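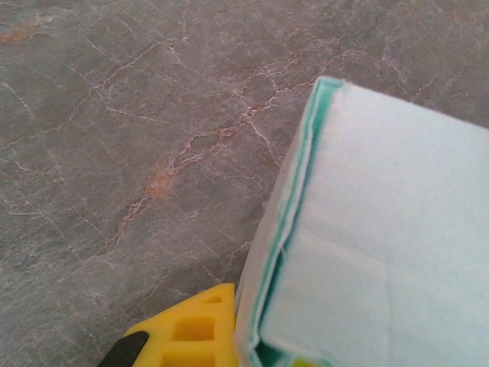
How to check a "70% off" deal before you pay

Step 1. Ignore the percentage. Bramano once listed a kettle at 59 pounds, "was 400". I doubt it ever sold at 400.

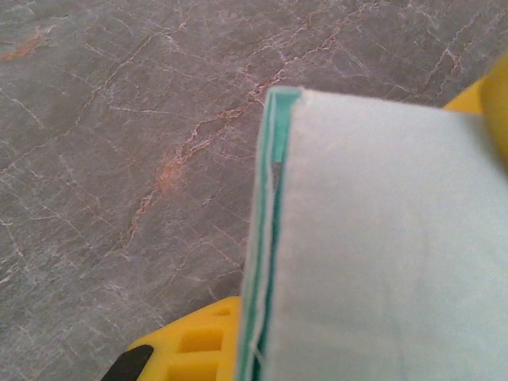
Step 2. Search the exact model number at two other shops. If only Solivov stocks it, be suspicious. 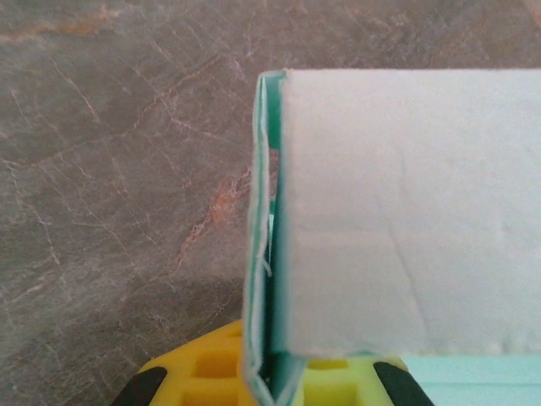 Grey stone worktop with rust-coloured veining

Step 3. Add delivery. Bekia hides a charge of 12 pounds until the last page.

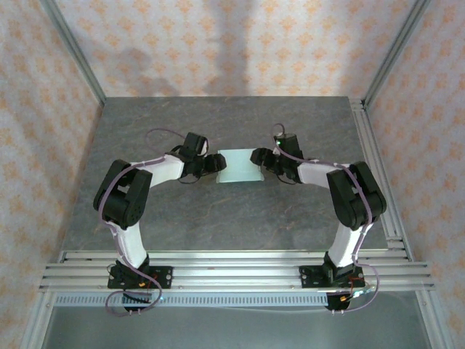 Step 4. Close the tab and come back in the evening. The countdown will probably have started again.

Salamatu Kyei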